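Dronik hand-held gripper: set-up guide
Section 4. Working at a sink or basin
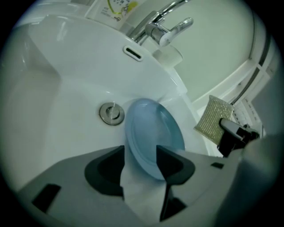 Lech Sikora asked, after reading the October draft, whether the rules for wet work should apply even when the tap stays shut for the whole task. They should. Treat any basin as wet, and follow this section from start to finish each time.

4.1 Before you start

1. Check that the finger pads are clean and firmly seated. Wipe off any grease or soap left on them.
2. Look over the housing for cracks. Do not use a cracked gripper near water.
3. Run the tap until the water is comfortable to the hand, then close it. The limit for wet work is 40 °C.
4. Clear knives, glasses and anything else with a sharp edge out of the basin.
5. Put sponges and bottles where you can reach them with your free hand.

4.2 Holding a plate

1. Open the fingers fully and bring them to the edge of the plate.
2. Close slowly until both pads touch. Stop there, then squeeze a little more.
3. Lift the plate 2 cm and hold it still. If it slips, set it down and take a new grip.
4. Keep the plate over the basin — never over the floor or the worktop edge.
5. If you use a cloth or paper towel, keep it clear of the gap between pad and plate. Fabric caught in the gap weakens the grip.

Note: The load limit for plates is 400 g. Heavier dishes must be moved by hand.

CAUTION: Do not put the housing under running water or rest it in the basin. The pads may get wet. The body must not.

CAUTION: Keep the fingers of your free hand away from the pads while they are closing.

4.3 After the task

1. Set the plate down before you open the fingers.
2. Dry the pads, then the housing, with a soft cloth.
3. Leave the gripper open on a dry surface for 21 minutes before you charge it.
4. Enter any drop, chip or splash in the log, with your name and the task number. Small splashes count.

If water has got into a slot or opening, switch off and do not charge. Send the gripper to the Dronau workshop, marked for Aniela Gajewski.

Section last changed: November 21, 2021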